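Ticket 3672: Width estimate drops out when gripper is fully open
Project: Rullden
Opened by: Pádraig Buckley
Assigned to: Killian Fleury
Priority: Medium (was High, until the demo moved)
Status: Waiting on parts

Pádraig Buckley, 9:10 am
Swapped the Skanness hand-held gripper for the Harb one so we could compare them on the same tasks. The Harb closes nicely, feels better in the hand, and loses track of its own fingers as soon as you open it all the way. The Skanness is ugly and has never once done this. Log says "width: invalid" and then repeats it with great confidence until I squeeze the trigger.

Firmware is the one that shipped with it. Camera is the same Porarau unit on both grippers, same cable, same port. I have turned it off and on again, so please don't.

Killian Fleury, 9:48 am
Was going to suggest turning it off and on again. Failing that, send me a frame with the jaws open and the view over the bench. Also tell me what the exposure is set to. If the answer is "auto," I'll need a minute.

Pádraig Buckley, 10:05 am
It's auto.

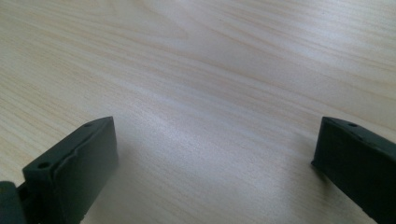
Killian Fleury, 10:31 am
The width estimate comes from finding both fingertips against the background, and it wants a decent piece of each finger before it will commit to a number. The left one gives it plenty. The right one is down in the corner and runs out of the picture, so there is much less to work with, and both fingers are dark green going on black, so the inside faces have hardly any detail in them. Then there's the pale sheen across the middle of the table, which I suspect is pulling the exposure down and making the fingers darker still. My money is on the camera sitting slightly off center on the Harb bracket, with the lighting as an accomplice.

Try these in order and write down which one did it:
1. Lock exposure. Start at 384 and go up from there.
2. Loosen the camera mount, shift it toward the right finger, tighten, recalibrate.
3. Put matte tape on the fingertips. Any light color.

Pádraig Buckley, 1:20 pm
Step 1: 6 full openings at 384, dropped out on all of them. Went higher, dropped out on 3 of the next 6. Progress, if you squint.

Step 2: the mount doesn't shift. The Harb bracket has round holes where the Skanness has slots. I shifted it anyway and now have one fewer screw than I did this morning.

Step 3: haven't got to it, see screw.

Killian Fleury, 1:34 pm
Slotted bracket requested from the print queue, behind a very large vase that somebody needs for work reasons. Leave exposure locked and do the tape once the camera is back on. Please don't glue it.

Pádraig Buckley, 1:36 pm
Define glue.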